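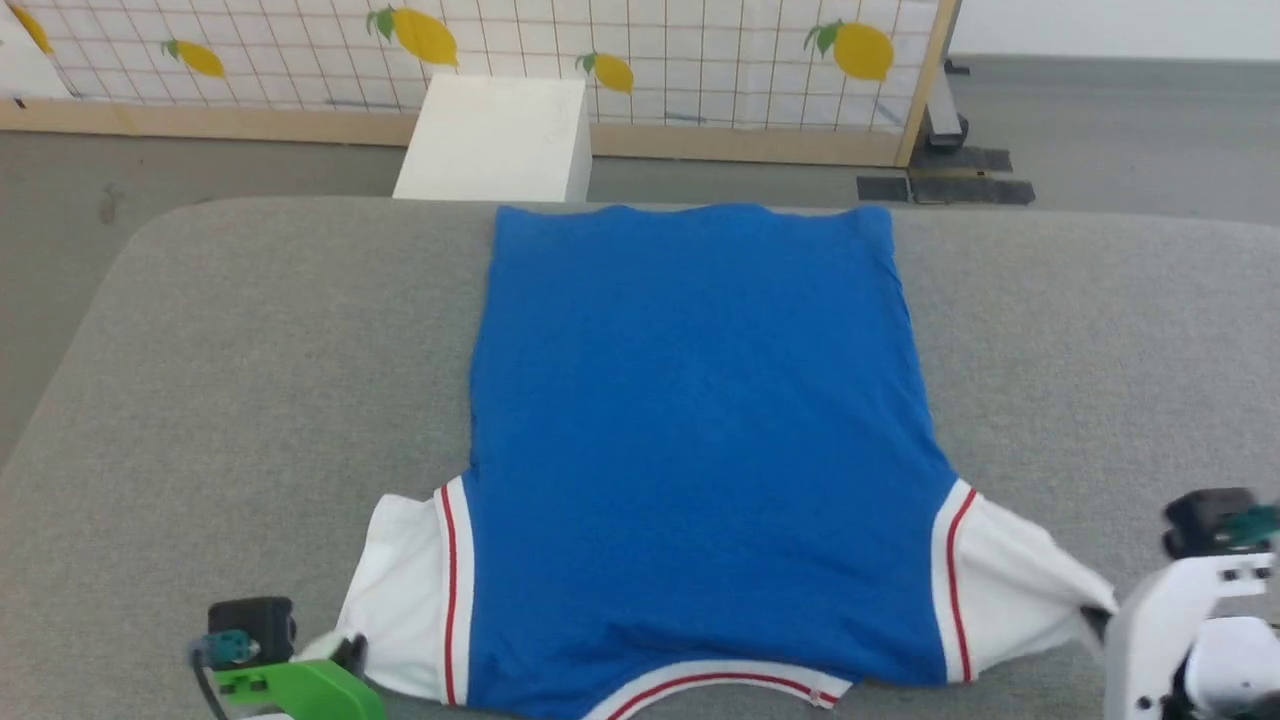
## 4. Comparing finger sets on the Mavov

Cloth is my favorite gripper test. It moves when you touch it, it hides its own edges, and a finger that seems fine on blocks can surprise you in one evening (mine did!). Set aside a Sunday and try every set you own.

1. Fit the first finger set and tighten both screws by hand.
2. Load the Ostska controller profile and set the closing force to 2.
3. Lay a T-shirt flat on the padded surface, hem toward the back.
4. Bring in both arms and pinch the sleeves near their outer ends.

**Caution:** Keep your fingers away from the tips while the profile is loading. The jaws may close once on their own.

5. Raise one sleeve slowly, then let it go. Write down the force and whether the tip slid.
6. Repeat on a spot where the cloth is bunched up. This is where narrow tips get really fun to work with.

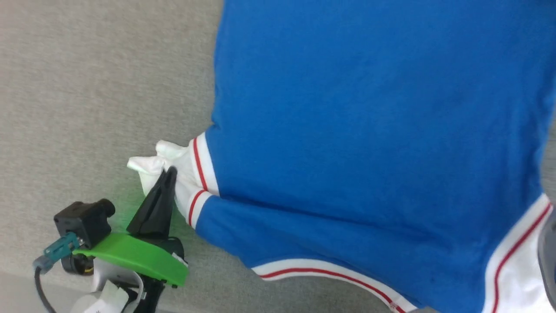
**Siebe Wuyts**
*Gripper testing, Tistano*

**Note:** Do the bunched-up grasp at several wrist angles. Coming in low along the table and coming in from above can give very different results with the same finger, and I'd love to see more people log both. Firmware 306 saves the wrist angle with each grasp. On 221 you have to type it in.

7. Swap to the next finger set and start again from step 2. 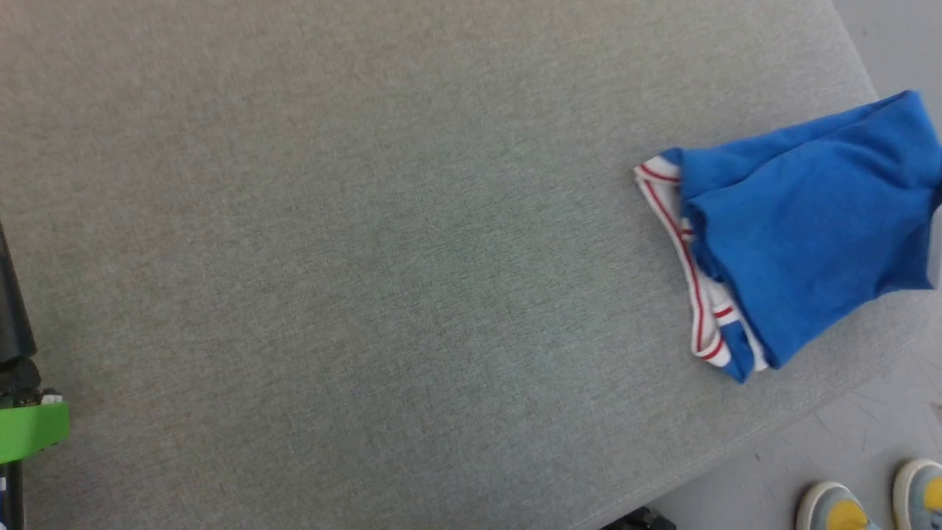
Between runs, drive the arm back to its park position and recheck the zero point of the jaws. Pressing Park on the Ostska does both. Leave a wide stretch of bare fabric between the arm and the folded shirt, so the wrist camera can refocus without catching blue cloth in its view. Wait until the status light is steady, then reset the shirt for the next set.

If the zero point drifts, see section 5. I recheck the screws after about 200 grasps.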